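Griltden Wood Care: your questions answered

Looking after wood at home, with Lorena Urrutia

I get a good many letters about oiling and waxing, and after a while the same worries come round again, so I've gathered the usual ones on this page. If yours isn't among them, do write in. I answer post on a Wednesday, generally with a pot of tea beside me, and I do get to everybody in the end.

Do I have to sand everything back to bare wood first?

Very often you don't, and I'd hate for you to spend a weekend in a cloud of dust for no good purpose. If the old finish is oil or wax and it's only looking tired, a good clean and a light rub along the grain will do nicely. Varnish that's flaking is another matter, I'm afraid, and there you'll need to take the lot off.

How do I tell whether I've got oil or varnish?

Put a small drop of water somewhere out of the way and leave it for ten minutes or so while you get on with something else. On sound varnish it will sit there quite happily. On a worn oil finish it tends to sink in and leave a darker patch, and the patch will fade as it dries.

Which oil should I use?

We sell two, and people do mix them up! Onico is the thin one, meant for furniture, and it goes on with a rag. Vergara is thicker and made for floors, where it has chairs and boots to put up with. You can use Vergara on a kitchen table if you're patient about drying, but please don't put Onico on a hallway floor and expect it to last the winter.

Will oil change the colour?

Yes, a little, and nearly always towards the warm side. Pale woods go honey-coloured and reddish ones go deeper. The light in the room has a great deal to say about it as well, so try a patch and look at it in the morning and again with the lamps on before you commit yourself.

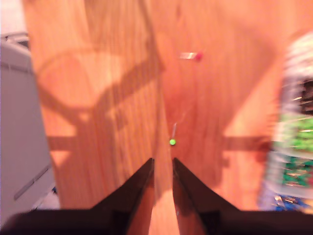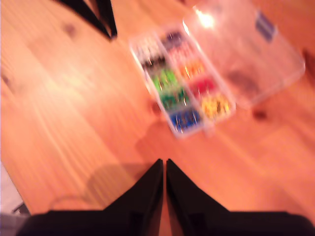 Warm light brings out the orange in wood.

Reading time: 2 minutes (353 words to go)

How long before I can put things back?

Leave Onico overnight at the very least. Vergara wants 44 hours before you walk on it in socks, and longer before the heavy furniture goes back. If the room is chilly, give it another day.

Can I wax over the top?

You can, once the oil has properly hardened. Our Curkeretti paste is lovely on sideboards and bookcases, though I wouldn't use it on floors, as it gets slippery and you'll only be cross with me.

What about white rings from hot mugs?

Those are usually damp caught in the finish. Rub gently with a soft cloth and a dab of oil, then leave it a day and see. Dark rings go further down and may need sanding.

Is it safe to keep the oily rags?

Please don't leave them scrunched up in a bin, because they can heat up and catch fire all by themselves. Lay them flat outdoors until they're stiff, or soak them in water and put them in a lidded tin.

Do you post samples?

We do, from April until the autumn. Ask for leaflet 54 when you write and we'll tuck it in with them.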